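13 September 2018 — bedroom set, clothes and bedding

Started with the black garment today. Iona wanted grasps on thin features as well as on bulk cloth, so the rule for the first block was to take it by the loop and nothing else. If the fingers close on the body of the fabric, stop and begin the episode again. Johannes kept the log.

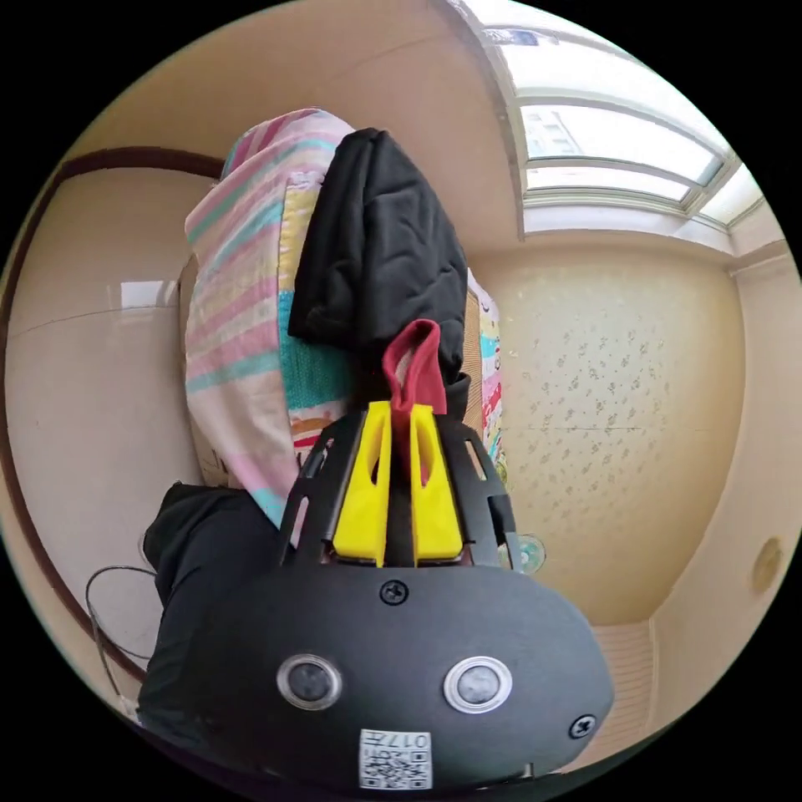
Red loop in the fingers, unit 017.

Target for the room is 400 episodes, in blocks of 20 with a short break between. I would keep the blocks that size. After 20 my wrist starts taking shortcuts and the approach angle gets lazy, and that ends up in the data.

Red cloth next, two-handed. Two people, one gripper each, same starting pile for 6 episodes and then rearrange everything.

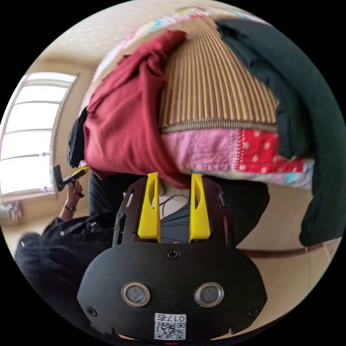 Start each episode with both grippers clear of the cloth and hold still for 2 seconds before moving. Tullio's alignment script needs the pause. Two of the July sessions had to be thrown out for lack of it.

Open question on labels. Nadège has "pick up" and "pull free" as separate tasks, but with a crumpled cloth one runs into the other. I marked almost all of the second block as "pick up" and put a note in the comments column.

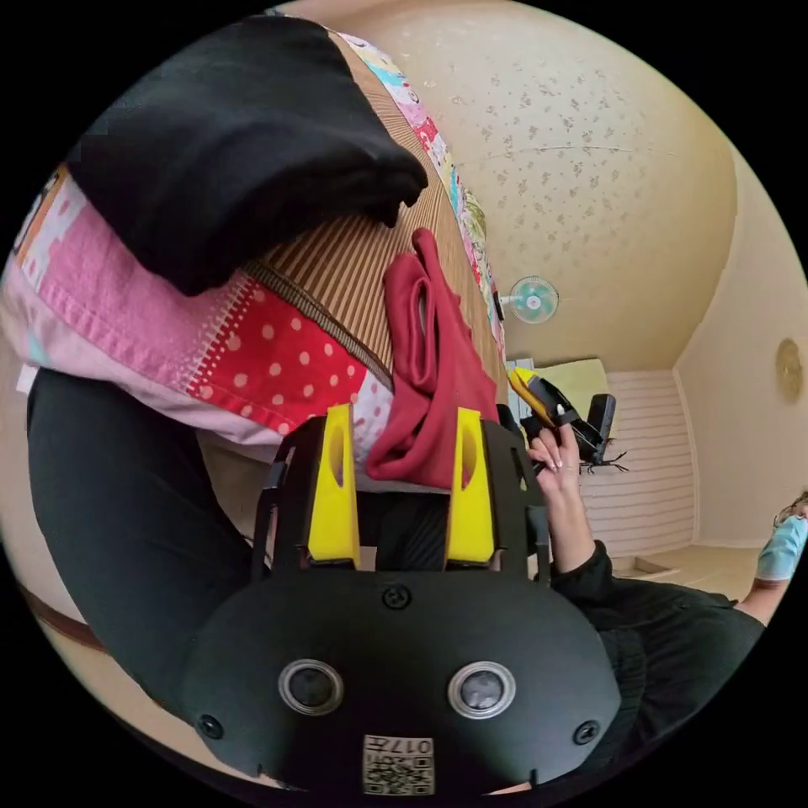 Keep failed grasps in the set, tagged as failed. Anel asked for these again and we have too few of them from July.

To do: copy the cards, send Nadège the label question, check screws on both units before the next block.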